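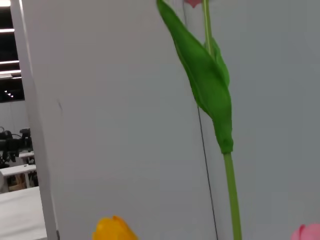
Long green tulip leaf against a pale panel.

Makori Pocket Scorer – review after one season

Posted 28 August 2018

I keep the score for a small baseball club in Urkimdale, second division, and I have done it with pencil and paper for many years. In July the club gave me a Makori Pocket Scorer to try. It is a small electronic scorebook, the size of a paperback, with a grey screen and buttons on both sides. I used it for 13 games and I want to write down what I think, for other scorers who are looking at the same thing.

First the price. We paid $181 with the soft case. For a club like ours that is not a small amount, and a box of paper scorebooks would last us many seasons for the same money. So I was quite strict with it.

Setting up a team took me one evening. You enter each player with number, position and which side he bats from. The memory holds 400 players, and I can't imagine a club in our league that needs so many. The letters are chosen with the arrow buttons, one after the other, and this is slow. Names with a hyphen are a problem, there is no hyphen. I put a full stop in its place. 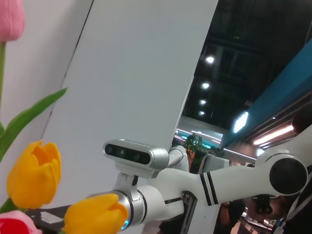 During the game it is much better. The button for ball and the button for strike are under your two thumbs, and after the second game I did not need to look at them any more. A single, a walk or a strikeout is one press and one confirmation. The runners move by themselves when they are forced, and for all other cases the device asks you where each runner stopped. I like that it asks. My old colleague on the bench used a phone program which guessed, and then he had to repair the guess while the next batter was already swinging.

The weak point is the complicated play. Against Brirkport we had a runner caught between third and home, with five throws, and an error at the end which let another runner go to second. On paper I write this in one small box and everybody who can read a scorebook understands it. On the Makori I had to go through six screens, and the game did not wait for me. I missed two pitches and had to ask the umpire for the count. He was friendly, but I was ashamed.

Correcting a mistake is possible only for the last 20 entries. If you discover in the seventh inning that you gave a hit in the second when it should be an error, you must wait until the game is closed and change it in the summary. The batting averages are then correct, but the play-by-play list still shows the hit. I wrote to Flusumness, the shop where we bought it, and they answered quickly that the maker knows about it. There was no date for a new version.
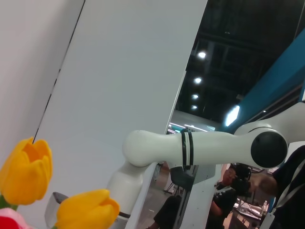

The screen is easy to read in full sun, even with sunglasses. In the evening games it is less good – the backlight switches off after a short time and there is no setting for it. The battery I have no complaint about. I charged it before each away trip and it never went empty, also not in the long game of 14 innings.

At home you connect it with a cable and it makes a box score as a simple text file. The columns are straight and our local paper accepts it without retyping. Before, I spent half an hour at the kitchen table after every game adding up at-bats and earned runs. Now it takes me five minutes, mostly for checking the pitchers' lines.

I would buy it for a club which plays every week and must send its results somewhere. For a parent who wants to follow one child's games, a paper book is enough and it has more charm. I still take my pencil with me and I write the difficult innings on paper too, then I enter them properly between the half innings.

Four stars out of five. With a hyphen and a longer correction list I would give the fifth.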